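Section 4: Your First Folding Run

Yes, the machine can fold a T-shirt! It still can't sort a hamper or turn a sock right side out, so start with one shirt and enjoy it. The Graka folding routine was tuned on 297 shirts at our Hastthorpe workshop, nearly all of them short-sleeved.

Before you begin
Finish the arm check in Section 3. Clear both hands' reach of cups, cables and phones.

1. Cover the table with a plain, dark sheet and tape the corners.
2. Lay one shirt flat, collar facing away from the robot.
3. On the tablet, tap Jomance, then Fold, then Shirt.
4. Step back and press Start.
5. Wait for the tone before you reach in.

CAUTION: Keep hands, hair and sleeves away from the fingers while the arms are powered, even if they look idle.

NOTE: If a fold slips, press Pause, smooth the shirt and restart from step 3. Expect this on thin or stretchy fabric.

Checking the result

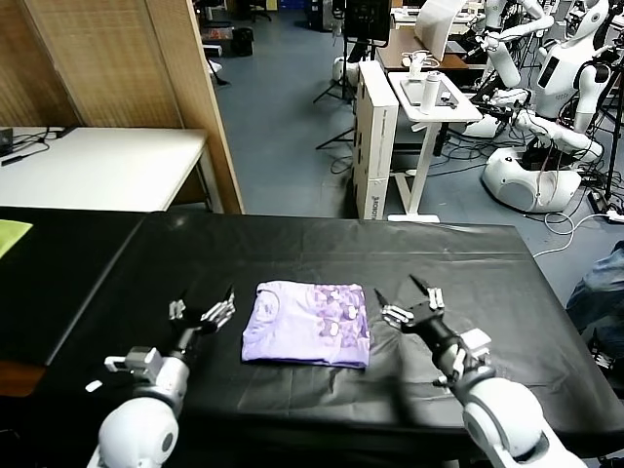

A good fold is one you could put straight in a drawer. Look for straight edges first, then corners that meet. A neat rectangle like the lavender shirt between the two hands is what we'd call a pass, and creases in the black plastic under it are nothing to worry about. Save the run under Kushwaha Log, then try a second shirt. Towels are in Section 5, and they're great fun!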